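The drift that came only in the afternoon

I promised in September to write down the story of the slack jaw, and then I did not do it, partly from laziness and partly because I was ashamed how long it took me. Corina Roman asked me again last week if she can send a link to her students, and there was no link to send. So now I write it.

For readers who are new: I am the technician for the suturing bench in our lab. We teach a robot to make stitches in tissue, and my work is to keep the instruments, the cables and the log files in good order. I do not write the learning code. Hazel Sorensen writes it, and when something is wrong she says it is my hardware and I say it is her software. Most of the time we are both a little bit right.

The fault looked like this. In the morning the robot took the thread, pulled it, made the loop, closed the knot. After lunch it began to lose the thread. It did not happen always. It closed the jaws on the strand, started to pull, and the strand slid out in the middle of the movement. The program did not notice. It believed that it was holding, so it continued the whole motion with nothing in the jaws, and the second half of the knot was made in the air.

I want to explain why this is a safety matter and why I was not calm about it. A robot which drops the thread and stops is only annoying. You pick up the thread and start again. A robot which drops the thread and continues is moving a hard metal tip near soft tissue according to a plan that is no longer true. In one of our runs it came down beside the closed part of the wound and pressed there for 8 seconds, until Ovidiu Olteanu hit the stop button. It was only bench tissue and there was no patient anywhere near it, but I did not like to watch this. Ovidiu did not like it either. He wrote in the log one word, in capital letters, which I will not translate.

My first idea was the thread. We had opened a new box that week and I decided very quickly that the new thread was more slippery. This is the kind of idea that I love, because it is somebody else's fault. I put back the old thread and the robot dropped it also.

My second idea was moisture. We wet the tissue during the day so that it does not dry out, and in the afternoon everything is wetter, the thread too. I spent two days on this. I dried the jaws between the stitches, I changed how often we spray. The number of drops went down a little, and this was bad luck for me, because it made me believe in the idea for longer than it deserved. Drying the jaws meant opening and closing the instrument by hand, and also running the homing routine again, and the homing was what helped. I did not see this then.

My third idea was Hazel's software. I will pass quickly over the third idea. She was polite.

The real beginning of the answer came from Raluca Pană, who was with us for her practical semester and who has more patience with spreadsheets than any person I know. She made a plot that I should have made on the first day. On the bottom she put the number of jaw closings since the last homing, and on the side the motor current at the moment when the jaws are shut. In the morning the current was high and steady. Then somewhere after 2,000 closings it began to go down. At 3,035 closings was the run with the pressing. The hour of the day had nothing to do with it. We started every morning with homing, so the afternoon was simply the time when we had many closings behind us.

The jaws are moved by thin cables which go down the shaft, over small pulleys, and to the motors at the back. If a cable becomes a little longer, or if it slips a little on its drum, the motor turns to the same angle as before but the jaw does not close with the same force. From the motor side everything looks correct. The encoder says closed. The jaw is also closed, if you look at it with your eyes. It is only not closed hard enough to hold a wet thread under tension.

So for three weeks all our checks were asking the wrong question. We asked "is the jaw shut?" and the answer was yes each time, truthfully.

When I took apart the drive unit, I found that the clamp screw on one drum was not tightened as it should be. The drum is a Mimberg part and I have nothing bad to say about it. I had mounted it myself in the summer. The sheet on our wall says to tighten the screw, run the joint through its range, and tighten it again. I am almost sure that I did the first tightening. About the second I cannot swear, and there is no tick in the box on the sheet, so I think we know.

After the repair I went back to the recordings from the wrist camera, because I wanted to know if we could have seen the problem earlier. I watched many hours. It is strange to look for a weak grip in video, since a jaw that holds well and a jaw that holds badly look the same until the thread goes.

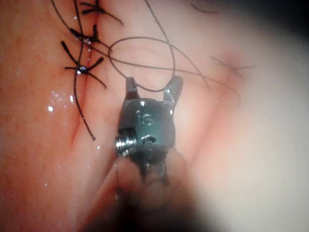
What you can see, if you go slowly, is the thread itself. When the grip is good, the strand becomes straight very soon after the robot starts to pull. When the grip is weak, the strand stays curved for a moment too long, then it moves a little through the jaws, and only then it is lost. Hazel measured this moment in the bad runs and it was long enough for a program to react. She now has a small check which compares the shape of the thread with the shape it should have under tension. It is not perfect, it becomes confused when several strands cross each other, but it is a check on the thing we care about.

We made other changes too, and I write them here for anybody with a similar bench.

The homing is now repeated during the day, after a fixed number of closings, and the robot refuses to continue without it. I was against the refusing. I thought a warning message was enough. Ovidiu asked me how many warning messages I had clicked away that week and I withdrew my objection.

The closing current is logged for each grasp, and if it falls under the limit 6 times in one session, the session ends. One low value can happen when the jaws meet the thread at a bad angle, so we do not stop for one.

The program must now confirm that it holds the thread before it moves the tip down toward the tissue. If it cannot confirm, it lifts up and waits for a person. This makes us slower. Lenuța Toma, who has to report our progress upstairs, was not happy with the slower numbers, but she watched the recording of the pressing once and did not ask again.

And the sheet on the wall has now two signatures for the drum screw, one for each tightening, and the second signature must be from another person. For the last mounting it was Raluca, on her last day before she went back to university. She pulled at the cable, looked at me, and asked for the screwdriver to try it herself. It did not move any further, I am glad to report.

One question is still open. The cable on the left side shows a small fall in current too, much slower than the old one, and the screw there is tight. Maybe the cable is only getting old. I have ordered a new one and I will compare them when it arrives. If some reader has measured how such cables stretch over their life, please write me, also if your result is boring.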